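Ticket: Water hammer and slow fill after stop tap replacement, Unit 4 Ullside
Status: Resolved
Reported by: Elspeth Pringle
Assigned to: Liam Fothergill
Category: Plumbing / cold supply

Initial report, 7:40 am
Loud banging in the wall between the kitchen and the staff room whenever the dishwasher or the kitchen tap shuts off. Started the day after the stop tap was replaced. The toilet cistern is also slow to fill, and the hot tap in the kitchen spits for a few seconds before it runs properly. No leaks seen. Please call before coming as the front door is locked until nine.

Update — Liam
Attended. Confirmed the bang on the kitchen mixer when closed quickly. No bang if closed slowly. The dishwasher does it at the end of every fill, which would be the solenoid snapping shut. Static pressure at the garden tap was 600 kPa with everything off. That is over the 500 limit for inside the building, so I looked for the pressure limiting valve. There is one in the meter box, a Skarum, tag unreadable. Closed up and opened again, no change in reading.

Bled air at the highest outlet (upstairs basin) for a few minutes. Spitting on the hot side has gone. Banging unchanged. Cistern still slow.

Comment — Elspeth Pringle
The hot tap is better, thanks. The bang woke up the baby next door at lunch so we have stopped using the dishwasher. Is there anything we can do in the meantime?

Reply — Liam
Yes. Turn the mini stop under the sink back to half open and do the same for the dishwasher tap next to it. It will fill slower but the bang should be softer. Can someone clear the cupboard under the sink and move whatever is against the staff room wall before I come back? I need to get to the wall sheet from that side. Bottom half only.

Comment — Asanka Siddiqui
Sink cupboard is cleared out. Staff room wall is next, I'll shift the furniture this afternoon. The little grey cabinet is light enough for one person so I'll do that first.
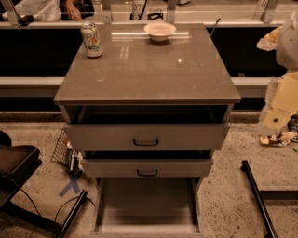 Grey two-drawer cabinet, can and bowl still on top. Cubby is empty.

Update — Liam
Second visit. Removed the lower wall sheet on the staff room side. Cold line is 15 mm copper, clipped at the floor and again near the ceiling, with one broken clip in the middle. The pipe moves freely and has been hitting the stud, and there is a bright rub mark on the copper. Not worn through. Fitted new rubber-lined clips at 600 mm centres and a piece of foam lagging where it passes the stud.

Tested. Bang reduced to a dull knock. Pressure is still too high, so the clips are only half the fix.

Cistern: took the inlet valve apart and found the filter packed with thread tape and a bit of green scale. Both would have come through when the stop tap was changed. Cleaned and refitted. Fill time is now 90 seconds. Cleaned the aerator on the kitchen mixer as well, same rubbish in there.

Comment — Dalibor Hrubý
I did the stop tap. The line was flushed at the garden tap but that branches off before the building, so it wouldn't have cleared the inside run. Noted for next time. The limiting valve was already there and I didn't touch it. If it's the old Skarum body you can't get the cartridge any more, you'll have to swap the whole valve.

Reply — Liam
Agreed on the valve. Quote sent to Benoît for approval, parts from Bickerstaff, plus a mini arrestor for the dishwasher connection.

Comment — Benoît Hamel
Approved. Please charge it to the Trilcombe maintenance account and not to the tenant.

Update — Liam
Third visit. Water off at the meter 1:15 pm, back on 2:05 pm. Old valve out, new 500 kPa valve in. Flushed through the laundry trough this time, with aerators off, until it ran clear. Arrestor fitted at the dishwasher tap, both mini stops back to fully open.

Readings after:
Static, garden tap: 480 kPa
Static, kitchen: 480 kPa
Kitchen mixer closed quickly: no bang
Dishwasher, full rinse cycle: one faint tick at end of fill

Wall sheet is screwed back on, not plastered. I'd leave it like that until April in case the clips need another look. The screws are stainless so they can be painted over.

Comment — Elspeth Pringle
Ran the dishwasher twice, all quiet. The cistern is fine too. Happy for this to be closed.

Closed — Liam. Painting of the wall sheet to be raised as a separate ticket.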